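Koller Relora 300 Benchtop Fraction Collector: Review
Posted 08/03/2021

We bought the Relora 300 to replace a collector that had started skipping tubes. It has now run on the prep LC in our lab for 68 purifications, mostly plant extracts and a few synthetic intermediates.

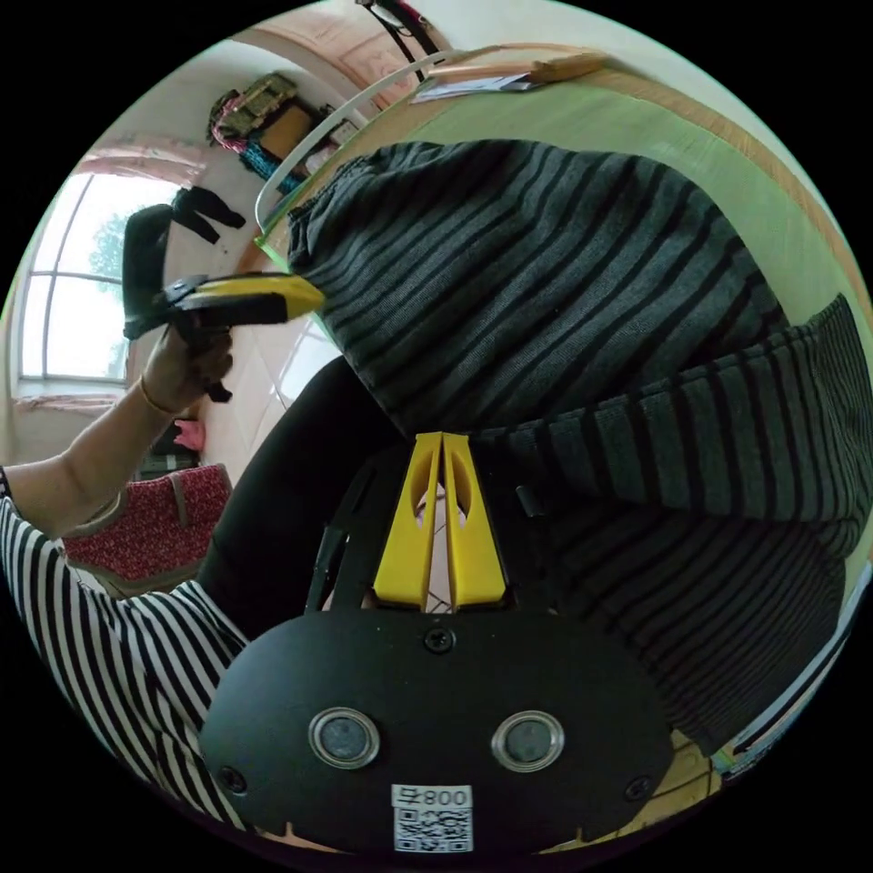
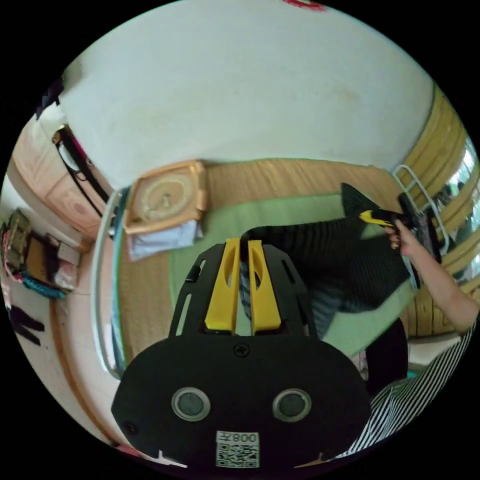
Setup

The unit arrived with two racks, a drip tray and a waste line. Connecting it to our pump took most of an afternoon. The signal cable is short, so plan on placing the collector next to the detector. The manual covers the wiring well but says very little about delay volume. We measured ours with a dye injection and typed in the value by hand.

Collection

You can collect by time, volume or peak. Time and volume work as expected. Peak mode is good when the baseline is flat. With a steep methanol gradient the baseline climbs, and the collector opened the valve too early on several runs until we switched from threshold to slope.

Tube changes are quick and we see very little dripping between positions at 20 mL/min. With dichloromethane the drops get smaller and a few land on the rack.

Software

The Kamus software is the weak part. It saves a run as number 3761 or whatever comes next, and you can't rename it until the run is over. Exporting a fraction table takes too many clicks. An update in May fixed the crash we had when pausing a run, but the naming is the same.

Racks and parts

Spare racks come from Sopacua and took almost 2 weeks to reach us. They fit. The tubing nut on the dispensing arm is plastic and I would change it for a steel one.

Would I buy it again?

Yes, for a lab that runs one column at a time and collects mostly by volume. If you depend on peak collection with strongly absorbing solvents, ask for a demo with your own gradient first.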